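The Jam That Stopped Bench Two

Jul 2, 2021

The stop came in the middle of a handover, the moment when one arm gives an object to the other. At the Roleck workshop that move is called a pass, and the two-armed bench had been doing passes since the start of the year with little to report beyond dropped cups. In June both grippers closed on the same piece of metal and neither would let go.

No person was hurt, and the damage came to one stripped gear in a wrist servo. What kept the Roleck team busy for the rest of the month was how long the arms had pulled against each other before the software noticed.

Roleck builds and tests small handling robots for kitchens, clinics and repair counters. Bench two is a black table inside a fabric enclosure, with an arm mounted at each side and a white board between them. Household items are set out along the back and swapped over as the program changes. The control software, Ulik, was written in-house. It tells each arm when to close, when to hold and when to release. 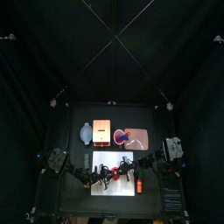
Ulik treats a pass as a conversation. The giving arm holds still, the receiving arm closes, and the receiver then reports that it has a grip. On that report the giver opens. If the report doesn't come, the giver is meant to wait 200 milliseconds and ask again.

In the June fault the report never came. The log shows the receiving gripper stalled just short of the position Ulik accepted as closed. The object was thicker than the cups and lids the setting had been tuned on, so the fingers met it early and stopped. As far as the software knew, the receiver was still closing. It kept pushing, the giver kept holding, and the retry went round 23 times.

By then the receiving arm had begun its next move, a short lift away from the board. That was a second fault. The lift was started by a timer and didn't check whether the pass had finished. Current in the giver's wrist servo rose to 2050 milliamps and stayed there until the gear gave way. An operator at the desk heard the click and hit the stop button.

There was a current limit, and it should have tripped first. It had been set at 3000 milliamps for a heavier servo that was taken off the bench over the winter. The part was changed and the number was left alone.

A review by Tomić, the safety consultancy Roleck uses, ran to four pages. It found that the enclosure and the stop button had worked as intended and that the operator had acted promptly. Its main criticism was of record keeping. The servo swap was written up in a parts book and the current limit was kept in a settings file, and nothing tied one to the other.

Tomić also asked for the pass to be repeated slowly, with the lift disabled and the wrist camera recording, using narrow objects that leave little room between the two sets of fingers.

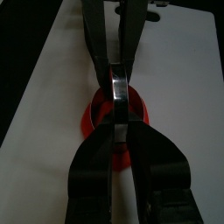
What has changed

Ulik now judges a grip by motor current as well as finger position, so a gripper that stops early on a thick object can still report a hold. The timer has gone. The receiving arm can't lift until the giver has confirmed that it is open, and after three failed requests both arms freeze in place and wait for a person.

The current limit has been lowered to suit the smaller servo. Anyone who replaces a motor must enter its model in the settings file before the bench will start.

Lirkudine, a repair chain that plans to trial the arms at its service counters, has been sent the review. It has asked for one further change, a release command that opens one gripper at a time so that a jammed part isn't dropped on the counter. Roleck expects to have that running on bench two before the trial units are shipped.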